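In Praise of the Small Blue Bin

My father kept his spares in biscuit tins, and I loved those tins dearly, and I would not wish them on anyone. You lifted the lid and there was everything he had ever unscrewed from anything: fuses, hinges, a doorbell, half a plug. He could find what he wanted in the end (he always said so, anyway), but it meant tipping the whole lot out on a newspaper, and my mother would want the table back by six.

I have been thinking about those tins since I took over the spares shelves at our repair workshop in Iltby last August. It isn't a grand place. We have 12 metres of shelving and a kettle, and when I arrived most of the electrical bits lived in carrier bags with the handles knotted. I am a patient woman but I cannot abide a knotted carrier bag.

So I bought bins, the ordinary blue plastic sort with a wall down the middle. They cost us 38 pounds for the lot, second hand, and Valter Tveit thought I had lost my senses. Valter has mended things for longer than I have been able to hold a screwdriver, and his view is that a part should live wherever you last put it down, so that your hands remember. I do see what he means! There is a sort of knowledge in a messy bench, and I would never tidy his. 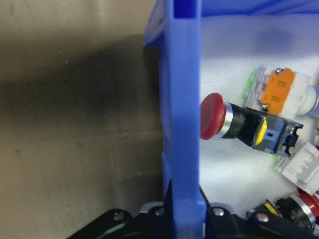 But a shared shelf is another matter, and there I will dig my heels in. My rule is that a bin may be nearly empty. A red mushroom-head push button, the big stop-button kind, can lie on its side next to one switch with an orange cover and have all the room it likes. People tell me this is a waste of space, and I suppose it is. What you get for it is that you can look in from above and know what you've got, without rummaging, and without scraping those little terminal screws against every other thing in the heap.

Jummai Idahosa, who does our ordering, would like labels too, printed ones, with numbers. We have argued about it over a great many cups of tea. I think a label goes out of date the moment somebody is in a hurry, whereas an open bin tells you the truth whether you've kept up with it or not. She thinks I am being romantic about plastic, and she may have a point.

We have over 800 parts still to sort, and I expect some of them will stay in their bags until I retire. I've started on the fuses this week. Valter has been handing them to me from his coat pocket.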